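Stoltbridge (wargame campaign)

Stoltbridge is a map-based miniatures campaign set in an imaginary river country of the early eighteenth century, played with small painted armies on the tabletop and a hand-drawn map between battles. It was devised by Lutz Ehlers, who wrote the first set of rules for his own club, and it was later enlarged by Teófilo Restrepo, whose notes on supply and winter quarters are now used by most groups that play it. The campaign takes its name from the fortified crossing at the middle of the map, where a good many games have come to a muddy and expensive end.

Setting

The country is divided between two rival states, Brulomard to the north and Plonent to the south, with the river Stolt running between them for most of its length. Brulomard has the better cavalry and a long, awkward frontier to look after. Plonent is richer and has more towns, but its regiments are slow to gather and its generals (at least on paper) are forever quarrelling over rank. Ehlers wrote short and rather affectionate histories of both courts, and players are encouraged to add to them as they go along, so that no two groups have quite the same list of dukes.

Campaign play

Each side begins with eight brigades, which are placed in secret on the map and moved once a turn along roads and rivers. A turn stands for a fortnight of the campaigning season. Orders are written down and handed to an umpire, who works out who has met whom and which of them had the sense to send scouts ahead. When two forces meet, either player may decline battle and fall back one stage, though a general who does so twice running loses the confidence of his court and must roll for dismissal.
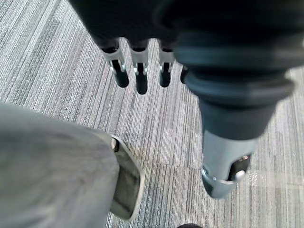 Supply is where Restrepo's hand shows most clearly. In the first rules an army simply drew its bread from the nearest friendly town, and it was quite possible to march a large force into the hills and forget about its dinner altogether. Restrepo introduced magazines, which have to be built, filled and guarded, and a wagon train that can be raided by light horse. Some of the older players grumbled at the extra paperwork, but the change gave the smaller actions a purpose, and a scrap over a few carts can now matter as much as a full day's battle.

Battles

The campaign doesn't insist on any one set of tabletop rules. Ehlers preferred a simple system with large units and plenty of dice, while Restrepo's group used the Kikuchi rules, which handle command and morale in more detail and take rather longer to finish. Losses are carried back to the map at half their tabletop value, the rest being counted as stragglers who find their way home by the next turn. Sieges are settled on paper unless both players would like to fight out the storming, as they nearly always do when Stoltbridge itself is under attack.

Later versions

A second map, covering the coast of Plonent and its islands, added ships and landing parties. It is a pleasant thing to look at, but it is played less often than the first, as the naval rules are brief and leave a great deal to the umpire's good nature.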